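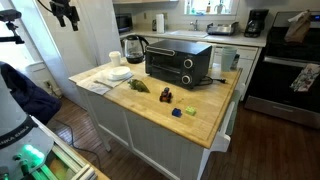
Page last changed: Aug 25, 2019

Open the kitchen and leave the stage at home

I have been to plenty of robot demonstrations and most of them had a stage. There is a black curtain, a host with a headset microphone, and an arm that picks up a coloured ball and puts it in a coloured bin. It does this perfectly, and at the next show it does it perfectly again. I usually go home knowing less about robots than I did about the venue's parking.

In June I went to the open day at Skidau, where the Fikre group works on household handling. Their arm stands in a kitchen, beside an island with a butcher-block top. There is a sink under the window and a range along the side with a floral dish towel hanging from the oven door handle. The island had a toaster oven on it, a glass kettle, a paper cup with a lid, and a few toys. If you have ever tried to cook supper with a four-year-old in the house you know that counter.

I think every lab that says it is building robots for the home should be made to show them this way, and I'd like to set out the case, including the parts that count against it.

The visit was in small groups. Twenty-two of us had signed up for the afternoon, and mine was the second group in. Gion Trummer, who ran the session, gave a short introduction by the door and then stopped talking, which I appreciated. The task was to pick up toy blocks from the island and put them down somewhere else on it. He told us it would be slow and that we should feel free to sit on the floor. Several people did.

It was slow. The arm came down over the wood, stopped, moved sideways by what looked like the width of a finger, stopped again and closed. Sometimes it had the block. Sometimes it had the edge of the block, and the block shot out and landed against something else. Once it closed on nothing at all and carried the nothing with great care to the far side of the counter. A boy near me laughed and his father shushed him, and Trummer said there was no need, he laughed at that one too. 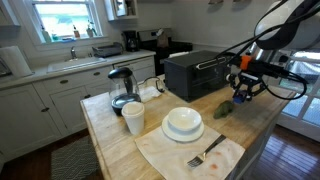 What struck me was how much of the difficulty came from the counter and how little from the block. A plastic brick is an easy thing to hold. Put it by a toaster oven and the arm has one less side to come in from. Put a cloth placemat nearby and a finger that comes down a little too far starts dragging the cloth, and then the dishes on the cloth are part of the problem. Add a kettle made of clear glass and, as Silvan Eberhard explained to us, you have an object that many camera systems handle badly. Eberhard looks after the software. He was frank that the group had spent most of the spring on things other than grasping: glare from the window, power cords, the grain in the wood.

None of that shows up on a stage. The curtain is black so there won't be glare, and the ball is bright so there won't be a question about where it ends and the table begins. I don't accuse anyone of cheating. A company that wants to show its gripper is entitled to show its gripper. But the people in the seats have kitchens with windows, and they go away believing that a machine which can sort balls on a Thursday-night stage – forgive the image, I sat through one of these last winter – is a year or so off doing their dishes.

The first objection is that the public will see failure and lose faith. I put this to Trummer and he had obviously heard it before. His answer was that people who watch for an hour are more patient than people who watch for a minute. My own group stayed some 55 minutes, well past the time on the ticket, and the questions got better as it went on. At the start somebody wanted to know when they could buy one. By the end the same woman was asking why the fingers came in from above when she would have come in from the side.

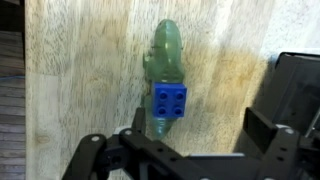 Blue brick and green toy on the island top, as seen from the camera at the gripper.

Her question came up while we were looking at the view from the wrist camera, and I would recommend that view to anyone planning an open day. From across the room a gripper over a table looks like a hand over a table. From the wrist you get a good deal of black metalwork, a patch of wood and a toy or two, and that is the information the machine has to go on from there. It made me more forgiving. It also made me less inclined to believe the next promotional film I see.

The second objection is cost, and it is a fair one. A working kitchen takes up floor space. It has to be put back in order between runs, and somebody has to decide what "in order" means when the point is that it's a mess. Mevik, the supplier that lent Fikre its lighting gear, does its own public days with a bare table for exactly this reason, and a small university lab could hardly do otherwise. I would still ask that lab to put a placemat on the table. A fork and a plate cost very little.

The third objection I find hardest to answer. A kitchen can be a stage too. Once visitors are charmed by a dish towel and a bag on the stove, they may stop asking how the machine is doing. Brasano, whose show kitchen I visited two years ago, had fresh bread on the counter and would not tell us how often the arm got it right. The bread was lovely and I learned nothing.

So the furniture is only half of what I'm asking for. The other half is the log. Fikre had theirs taped to the door in the hallway, a printed sheet covering 721 attempts with the misses left in and a few words beside each one. "Slipped." "Wrong block." "Car in the way." There were six in a row that simply said "cable." I read more of that sheet than I meant to, and I had to be asked to move so the next group could get through.

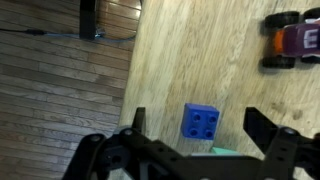 The blue block between the fingers, with the toy car at the right.

A sheet like that is cheap. Any group that runs trials already has the numbers, and the only work is in printing them and finding the tape. If a company says its figures are too sensitive for a hallway door, then I think visitors should draw the obvious conclusion and keep their deposit in their pocket.

Eberhard told me they hope to hold another open day next year and that he would like to try it with the cutlery. I've asked to be put on the list. I also asked whether they would let visitors set the counter themselves, with whatever is in their bags, and he looked at my bag for a while and said he would have to talk to Gion.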